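Laine Org
Posts

Okay, I've had my coffee and my wrist brace is off, so let me tell you all about what I've been doing with my May. Long thread, sorry in advance, get comfy.

I teach robot arms to pick things up. My hands hold one set of controls, the arm copies whatever I do, and every try gets saved so the robot can learn from it later. I came to Narkodine from alterations and hemming, and I still think of it as a sewing job with more cables.

The task right now is alphabet blocks. You know the kind, little wooden cubes with letters and line drawings, the same sort my kids used to chew on. Pick one up, set it down where the task sheet says, go back for the next. I could do it with my eyes closed if it were my own fingers!

It is a very different thing through the arm. You can't feel the block at all. You're watching the fingers close and guessing from the picture, and for the first week I squeezed everything like I was mad at it.

Venckus, who trained me, had one piece of advice that fixed most of my trouble: breathe out while you close the grip. I laughed, and then I tried it, and I have been breathing out at blocks ever since (my husband says I now do it with the remote).

Somebody asked last time if speed matters. A little, but smooth matters far more. If I stop halfway and dither, the robot learns to dither too. So if I catch myself hovering I'd sooner throw the try out and begin again, even when it would have counted.

My running total as of this morning is 1,607 saved tries. I wrote it on a sticky note and put it on the fridge next to the school lunch menu, and my youngest crossed it out and wrote "more" under it. So, more it is.

We work in sets of 10 and then get up and walk. I used to skip the walk. Please don't skip the walk. My shoulder had a lot to say about that, and I ended up at home with an ice pack for 2 days, which was much duller than any set of blocks.

The hardest bit for me is still two blocks that are touching. Come straight down and you bump the neighbor, and then you've got a whole new mess to solve. I come in with the fingers turned so they close on the free sides, and I go slower than feels natural. Some days that works beautifully and some days I want a snack.

And the layout changes all the time, on purpose. A block off by itself near the wall, a few bunched up over to the side, different faces up. If I always set them out in my favorite neat row, the robot would only ever know my favorite neat row.

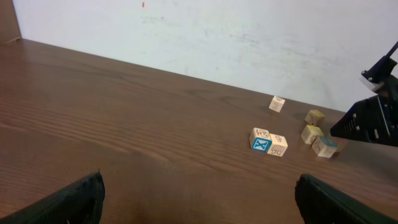
Anyway, for the folks who asked about getting into this line of work: the Jutberg office takes people with no technical background at all, and steady hands count for a lot. Knitters, piano players, anyone who has ever iced a cake under pressure, please write to me and I'll tell you what the tryout was like. I'm slow with messages but I do get to every one of them, usually after supper.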